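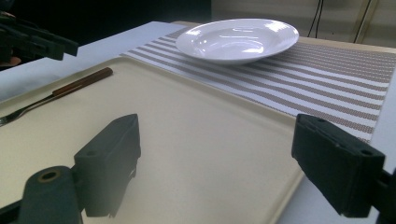 Session 7. Laying one place from a tray. Most of you can already set a table, so this is about order and hands, not where the fork goes. Rule for the day: mat first, plate second, tray last to leave. Striped mat down, white plate on it, fork still waiting on the cream tray. That's the stage to stop at and check before any flatware moves. Note too that the far edge of the tray is over the mat. We'll come back to that, it matters more than people think.

Why the order
Mat fixes the place. Plate fixes the center. Flatware gets measured off the plate. If you put forks down first you end up moving everything twice, and every move is another set of fingerprints.

Mats
Woven ones only for this course (Tarnik, the box on the second shelf). Near edge parallel to the table edge, one thumb-width in. Stripes show up a crooked mat faster than a plain one does. Good for practice, annoying in service. Stand at the chair to judge it, not from the end of the table.
If a corner curls, roll it the other way for a minute. Don't iron them. Don't wet them and then stack them either, somebody did last August and the whole pile smelled.
Crumbs sit in the weave. Shake, turn over, shake again.

Plates
Carry by the rim, thumb flat along the edge and never over it. Wide-rim shallow plates are easy to hold and easy to set off center, as the eye goes to the rim and the food goes to the well. Center the well. On a striped mat pick the middle stripe and use it.
Glossy white shows everything. Dry cloth in the left hand, last wipe when the plate is already down.

Trays
Small things travel on the tray. Forks, spoons, knives. No fistfuls of cutlery across the dining room please.
The tray goes on the bare table beside the mat. Not on it. If it overlaps, the mat gets dragged when you lift, and then the plate goes with it. On a small table you will sometimes have to let an edge overlap. In that case: lift straight up, don't slide. Two hands.
Plastic trays with a raised lip are what we use. The lip stops a spoon rolling off but it also means you can't sweep things out, you have to pick them up. So leave space around each peice. Lay them on the diagonal, handles toward you.

Wood-handled flatware
Getting its own section becuase it was half the questions last time.
- pick up by the handle, near the middle. never by the tines or the bowl
- no dishwasher. No soaking, not even "just while I do the glasses"
- hand wash, dry right away, then lay flat on a towel. don't stand them up in a jar, water runs down to the joint
- oil when the wood looks pale. Food-safe mineral oil, a few drops on a cloth, leave overnight, wipe off
- check the joint where metal meets wood. Any wiggle, pull it out of use and put it in the repair tub
- handles vary in color, it's wood. Match them by eye within one place setting, don't worry about the whole table 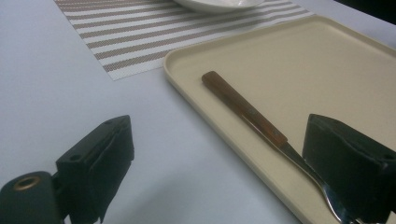

Metal part gets polished after the handle is dry, with a separate cloth. Oil on a spoon bowl leaves a smear you can see from the next table. Start at the neck and work down. Water spots: a little white vinegar on the cloth, then a dry one.

Placing
Fork left of the plate, tines up. Knife right, blade in. Spoon right of the knife. Ends of the handles on one line, same thumb-width from the edge of the table as the mat. If the mat is narrow the flatware still has to sit ON the mat, so close up to the plate a bit. Don't let half a fork hang over onto the table.
Soup only: no knife, spoon moves in next to the plate.
Put each piece down, let go, leave it. Nudging with one fingertip looks nervous and marks the metal.

Timing
You get 28 places in the exercise. Drumano café (where some of you are going for placement) allows 50 seconds a place from bare table. That's fine with practice. First try will be slower, don't race. A slow neat one beats a fast one that needs redoing.
Work clockwise. One person mats, one plates, one follows with the tray. Swap after each table so everyone has done all three.

Clearing, short version
Reverse order. Flatware onto the tray first, then plate, then mat. Tray is on bare table again, same reason. Don't pile plates on top of wood handles. Dirty mats go face down in the bin by the door.

Costs
Asked about this a lot. A full Prarby set for the room came to more than 800 with the mats, and the wood-handled pieces were the dear part. Brandão does a plain steel range that costs less and can go through the machine. Looks colder on a woven mat, my opinion. If you are buying for your own place, get two of each and wash them for a month before you order the rest.

Before next time
Set one place at home, any mat, any plate. Flatware from a tray or a baking sheet if you have no tray. Do it ten times, clear it ten times. Write down what you moved more than once.
Read the folding sheet, we start on napkins.
Bring: two dry cloths (not terry, it sheds), hair tie if needed, flat shoes.
Oil and spare cloths are in the cupboard under the sink. Put the lid back on the oil.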